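Bench help wanted, Saturdays, at the Lalleo repair room in Pleltbridge

Hi, I'm Aarti Mittal, and I'm looking for one more person to work Saturdays with me fixing up old desktop computers. It's a paid job, one day a week to start, and there may be a second day if January is as busy as last January was.

We take in used office machines, get them running, wipe them and pass them on to families and small clubs in Pleltbridge and Astgate. Last year 200 of them went out the door, and I'd love to beat that!
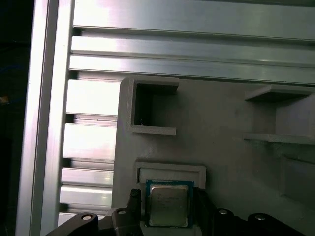
You don't need a certificate. I learned on my uncle's kitchen table and Emiliano Tovar, who you'd be sitting next to, used to drive a bread truck. What I do care about is patience (you will meet stripped screws) and that you write things down. Every machine gets a paper card, and if the card says "tested" I need to be able to believe it.
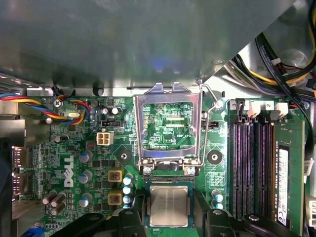
The day starts at 9 and we pack up by 4, with a proper lunch - Ildikó Vörös usually brings soup, so tell us if you don't eat something. Mornings are for testing and swapping parts. After lunch we install software and answer the door, and people do like to talk, so it helps if you like that too. Spanish would be great to have but I won't hold it against you if you only speak English.

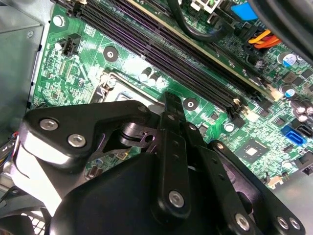
Pay is $71 for the half day or double that for the full one, and I pay the same evening. You get a bus pass as well. We're on the second floor at 2 Mendoza Street and the elevator is small but it works, so please don't let the stairs put you off applying.
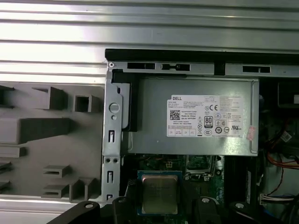
To apply, call extension 3294 at the Lalleo front desk and ask for me, or leave a note with Trinidad Quiroga downstairs. Tell me about something you fixed, or tried to fix - a toaster is fine. No résumé needed. I'll invite a few people in for a paid trial morning and you'll hear from me either way.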